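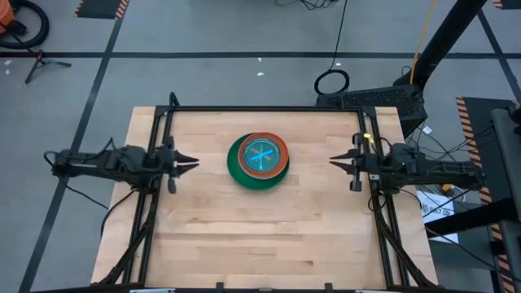 Jaston workspace to open in former seed warehouse

May 24, 2023

The old seed warehouse on Alberg Road in Jaston is to reopen in November as shared workspace for small firms, after councillors approved the change of use last night.

The building has stood empty since the seed merchant moved out to a larger site beside the bypass. Under the plans, the ground floor will be split into 2 large workshops and 3 smaller units, with desks and a meeting room on the floor above. The loading bay on the canal side will be kept for deliveries.

Marinescu, the property firm behind the scheme, has taken the warehouse on a long lease. It says rents will be set by the month, so that new businesses are not tied into terms they cannot meet. Tenants will share the kitchen, the bike store and the goods lift, which is to be repaired before anyone moves in.

The council received 589 responses during the consultation. Most were in favour, but people living in Zaltholm Terrace raised concerns about parking and early morning noise. As a condition of approval, deliveries will not be allowed before eight in the morning, and the rear gate must stay shut in the evenings.

A second condition covers the roof. The original slates are to be reused where they are sound, and the painted lettering on the street front must be left in place. Bats were found in the north gable during a survey, so work on that end of the building will be held back until the summer is over.

Firms can register an interest now for a fee of £3,000, which will be taken off the first year's rent - or returned in full if no unit is offered. Forms are available from the town hall reception and the library.

The footpath between the warehouse and the canal will close while scaffolding is put up. Walkers will be sent round by Alberg Road, and the council says the towpath itself will stay open.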